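Simulate first, they said

The shared workshop on Nonard Street has a rule now that any arm goes into the simulator before it goes on a bench. Hanneke Postma wrote it up in June and most members signed without reading it. I read it, and I still think it's half wrong.

Our arm is a small one for sorting screws and washers into trays. Jérémie Aubert did the joints and I did the gripper, and between us we have spent $1,327, most of it on motors. I'd had the fingers cut and filed before the rule came in. Then I had to go home and draw them all over again for a program.
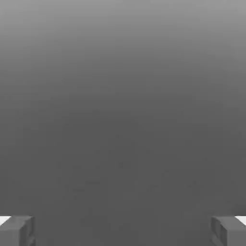

My complaint is about what the simulator lets you get away with. Grerkilton, the package we use, will close a gripper perfectly 100 times out of 100 if you ask it to. Screws don't roll under the drill press in there. The fingers come up as plain grey blocks with a few notches and recesses on the inner faces, set wide apart over a charcoal surface that fades off into paler grey, and you can't tell where a bench would stop and a wall would start. Try working out your clearances by eye from that. I spent 18 evenings on the model, and the first thing the real arm did was catch its own cable, which I hadn't drawn.

Jérémie says I should have drawn the cable. Fair enough. He also says the simulator saved us a motor, and he may be right – we had one joint limit set backwards and found it on the screen. I'll give the rule that much.

But I've watched two newer members polish a model for months and never pick up a file. Celeste Garrido has a lovely one. She has no arm. When I asked when she'd start cutting, she said after the next update.

I'd change the rule to one week on the screen, then build something ugly and go back to the model once you know what's wrong with it. Hanneke wants that in writing, so I suppose I'm writing it.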